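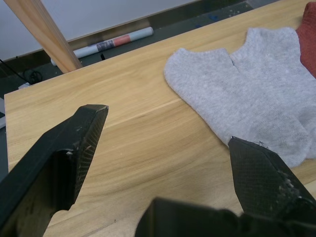 **koltau_dad:** ok so second coat of oil on the dining table or leave it?? first one went on in February and I'm getting little specks and light scratches already. wife says it's fine. Kids eat on it 2 times a day minimum

**Cluver90:** leave it. more oil won't hide scratches, it just gets sticky and then you're back here asking about that

**colette_m:** Disagree — a thin coat is fine if you wipe off the extra. Emphasis on wipe. Mine sat overnight once, never again

**Cluver90:** thin coat over crumbs and grease tho. needs a light sand first or your wasting oil

**koltau_dad:** what grit? have 100 in the garage

**Cluver90:** NO. way too rough. finer

**dorianj:** 100 is for stripping paint lol. I used a gray scrub pad, went with the grain, ten minutes. Then Stornik oil. Looked good to me

**colette_m:** Stornik smells for a week. Just saying

**dorianj:** two days. window open

**koltau_dad:** ok pad first, thin coat, wipe. doing it tonight after dinner if I can get everybody out of the kichen

**colette_m:** lay the rags flat outside to dry, don't ball them up — they can catch fire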